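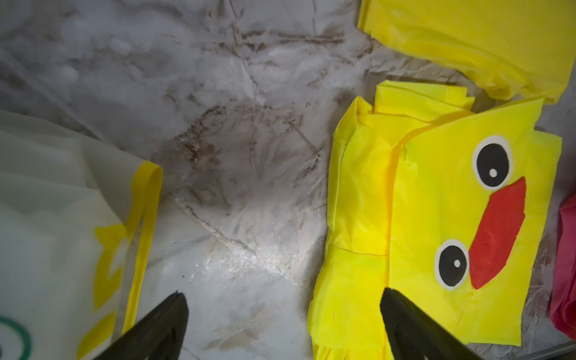

Drei Wochen lang habe ich den falschen Fehler gesucht, und ich muss das jetzt einfach aufschreiben, solange ich noch so schön aufgedreht bin!

Wer hier schon länger mitliest, weiß, dass wir in der Werkstatt in Gernthorpe seit dem Winter das Falten und Greifen von Kinderregenmänteln üben. Regenmäntel sind großartig und gemein zugleich. Baumwolle knüllt sich brav zusammen, wenn man sie packt, dünne Plastikfolie dagegen rutscht, klebt an sich selbst fest oder springt wieder auf. Am liebsten arbeite ich mit dem gelben mit dem Entengesicht, weil die großen schwarzen Augen mit dem weißen Ring auch dann gefunden werden, wenn der Mantel quer liegt. Der milchig durchsichtige mit der gelben Einfassung ist das genaue Gegenteil. Auf der hellen Marmorfläche bleibt von ihm fast nur der Rand und der Aufdruck übrig.

Im Februar fing es an. Der Greifer fuhr herunter, schloss, hob an – und hatte nichts. Erst beim durchsichtigen Mantel, da habe ich noch genickt und auf die Bilderkennung geschimpft. Dann auch bei der Ente. Ich habe also die Beleuchtung umgestellt, die Belichtung heruntergedreht, die Glanzstellen maskiert und das Modell noch einmal mit 700 zusätzlichen Aufnahmen trainiert. Sabina hat mir zwei Abende lang beim Beschriften geholfen (danke, danke, danke!). Die Erkennung wurde wirklich besser. Gegriffen hat er trotzdem daneben.

Richtig unangenehm wurde es bei Zyklus 2423. Da kam der Arm zu tief, die Finger setzten auf dem Stein auf, und statt stehen zu bleiben, drückte er weiter. Das Geräusch vergesse ich so schnell nicht. Ich habe auf den Not-Halt gehauen, der Arm stand sofort, und mir zitterten die Knie. Verletzt wurde keiner, meine Hand war aber kurz vorher noch am Mantel gewesen, um eine Falte glattzuziehen. Das mache ich bei freigegebenem Arm nicht mehr. Punkt.

Sándor kam dann mit einer Fühlerlehre vorbei und fragte als Erstes, wann ich die Finger zuletzt nachgezogen hätte. Äh. Eine der Schrauben am linken Finger hatte sich gelockert, und bei jedem Schließen kippte die Spitze um 2 Millimeter nach außen. Bei einem Pullover merkt man das nie, bei so einer Folie ist der Griff weg. Und die Kraftabschaltung? Die hatte ich selbst beim Umstieg auf die neue Grekov-Steuerung hochgesetzt, zum Testen, und nie zurückgestellt. Zwei Fehler, einer mechanisch, einer peinlich.

Jetzt ist die Schraube gesichert, der Grenzwert steht wieder unten und wird beim Start geprüft. Stimmt er nicht, fährt der Arm gar nicht erst los. Gestern Abend lief die Ente durch, Griff um Griff, und ich saß davor wie andere Leute vor dem Fußball.

Als Nächstes schaue ich mir an, ob man eine wackelnde Fingerspitze über den Motorstrom bemerken kann. Hilkka meint ja, ich glaube es noch nicht ganz. Wenn jemand von euch so etwas schon gebaut hat, schreibt mir bitte!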